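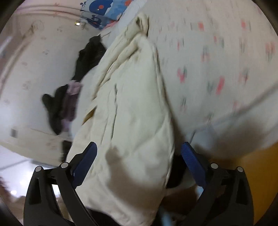
Cream quilt between two blue pads

About Bondari Castings

Bondari Castings is a jobbing foundry in Kukadstead. We pour grey iron, ductile iron and a few bronzes, mostly in short runs, for pump makers, farm machinery repairers and anyone with a broken part and no drawing. The business has been on the same block for 34 years.

We have read a lot of foundry websites. Most of them say "world class" before they say what metal they melt. We have never met a buyer who could tell us which class the rest of us are in, so you won't find the phrase again on this page.

What we pour

Grey iron in the usual grades. Ductile iron up to what our ladles can safely handle, which at the moment is 350 kilos finished weight. Gunmetal and aluminium bronze by arrangement, usually once a fortnight when there is enough of it on the books to justify changing over the furnace. We don't pour steel. We get asked every week, and there are foundries set up for it who will do a better job than we would.

All moulding is in chemically bonded sand. Green sand was tried here for a few years in the early days and the old muller is still out the back if anybody wants it (bring a truck).

Our minimum order is one. The price of one will probably annoy you. A pattern costs the same whether you pull a single casting off it or 35, and a supplier who offers you a cheap one-off has put the money somewhere else in the quote. Look under "fettling" first.

How the place came about

Amanuel Seyoum leased the front shed with a second-hand induction furnace and a contract for manhole frames. The contract lasted eleven months. After that came brake drums, stove parts, counterweights and a very large number of barbecue plates, some of which we still see around town. The rear bay was added once the pump work picked up, and the pattern store took over what had been the car park, so please use the street.

We have seen the version of this story that firms like to tell, in which the founder had a vision. Amanuel says he had a lease and a furnace he was still paying off.

He retired from the floor six years ago and keeps a share in the company. Ismael Seixas has been general manager since then. He came up through moulding and will quote your job himself if it has cores in it.

Who you'll deal with

Ismael Seixas, general manager. Quotes, cored work, complaints.

Inese Jankauskaitė, metallurgist. Runs the spectrometer and signs the test certificates. If a heat is out of range she pigs it, and the delivery date moves.

Nuria Hadgu, pattern shop. Timber, resin board and printed patterns, plus repairs to whatever turns up in a crate from 1960.

Ayana Endale, dispatch and accounts. Ring her before you drive out to pick anything up.

There are 12 of us all up, counting two apprentices.

On certificates and other paper

We hold a quality system certificate and it gets audited. It tells you that we write things down and can find them later. It doesn't tell you the casting is sound, and we are wary of any foundry that waves the one as proof of the other. If soundness matters, ask for radiography or ultrasonic testing on the part you are buying, and put it on the order. We send that work to an outside lab and pass the invoice through without a margin.

Material certificates are issued per heat, from a sample poured with your job. Typical values out of a handbook are no use to you and we don't send them.

A word about simulation. We use Tromano solidification software, and it has saved us scrap on heavy sections. It has also predicted a perfectly good casting that came out of the sand with a shrink in it you could lose a thumb in. We now treat the coloured pictures as an opinion. If a supplier shows you a simulation in place of a sectioned sample, ask for the sample.

Lead times

Six weeks from approved pattern is what we quote on ordinary work. You may find four advertised elsewhere. It might even be true in a quiet month. Our own figure slips when the furnace lining needs doing, and when it slips Ayana will ring you, usually before you have noticed.

Breakdown work can be quicker. If a mill or a pump station is down and we have a pattern, we will try to get you into the next pour. We charge extra for it and the surcharge is written on the quote as a surcharge.

Environment

Every manufacturer has a green paragraph now, so we'll keep to what can be checked. Our melt stock is mainly scrap iron, as it is in nearly every iron foundry, and has been since long before anyone thought to brag about it. We reclaim part of our sand mechanically. The remainder goes to a licensed tip. The furnace draws a great deal of electricity, some of it from the panels on the roof, which on a pouring day make very little difference. We have been offered offset programs and haven't yet been shown one we could follow from start to finish.

Mirzaei patterns

In April we took over the pattern collection of the former Mirzaei foundry. We are still cataloguing it. A fair number of the patterns have lost their tags, and several core boxes don't match anything. If you used to buy from Mirzaei, send us an old casting or a part number and Nuria will go looking. Please don't order on the assumption that we have it. Patterns remain the property of whoever paid for them, and we will need to see something to that effect before we hand one over.

Visits

Customers are welcome on the floor by appointment, in closed leather boots and cotton or wool clothing. No synthetics near the furnace. We pour in the afternoon, so come in the morning if you want to talk and after lunch if you want to watch. We limit groups to 6.

References

We can give you names of customers, and of course we will pick ones who like us. A better test is to order a single casting, cut it in half and have a look. We'll section it for you on our saw if you don't have one that size.

Page last updated Jun 23, 2020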